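Handling and checking framed panels
Notes for session 6, Millport evening course
Updated Aug 1, 2025

Right, a few of you asked me to write up what I said in July about picking things up properly, so I've typed out my notes and added the bits I forgot on the night. Bring a pencil, and please bring your own soft cloth this time (we ran out, and I was down to an old pillowcase by the end!).

We're still on flat framed things: small display panels, slates, picture frames, the lids of sample boxes. They all behave much the same in the hands. You've got a stiff border with something softer or thinner sitting inside it, and nearly all the damage I see is done by people pressing on the middle.

So, hold by the border, both sides, and keep your fingers as far round towards the back as you can manage. If the frame is narrow your fingertips will stray onto the face a little, and that's fine as long as you aren't squeezing there. Get it clear of the table before you turn it. Plenty of you were spinning yours while one corner was still down, and I could hear the scraping from the other end of the room.

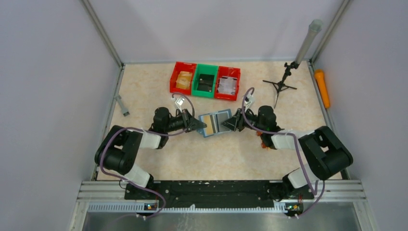 Level is the next thing. Most of us have one hand that lifts faster than the other — mine's the right — and you don't feel it happening because you're looking at the face of the panel and not at its edges. Pick a line to judge by. The top edge of the frame against the far edge of the table will do nicely. Bring the low side up to meet the high side and then wait a second before you carry on.

Two-tone panels need a bit more patience. Where two surfaces meet there's often a strip or a seam, and that's where grit likes to sit. Brush along the seam, never across it, then wipe each side separately with a clean part of the cloth. On the Plostutico boards we practised with, the seam is quite shallow and a dry brush does the job. The Skosach ones are deeper, so go over them twice.

Putting down is picking up backwards, only slower. Lower edge first, then let the rest come down flat. Don't drop the last bit, I will hear you!

For next time: read the section on storage in the Cortés booklet (page 78, the half about upright racks, skip the part on crates) and have a go at the lifting exercise at home with any old frame. Do it six times with your eyes on the edges and write down which hand gets there first. We'll compare notes before the tea break.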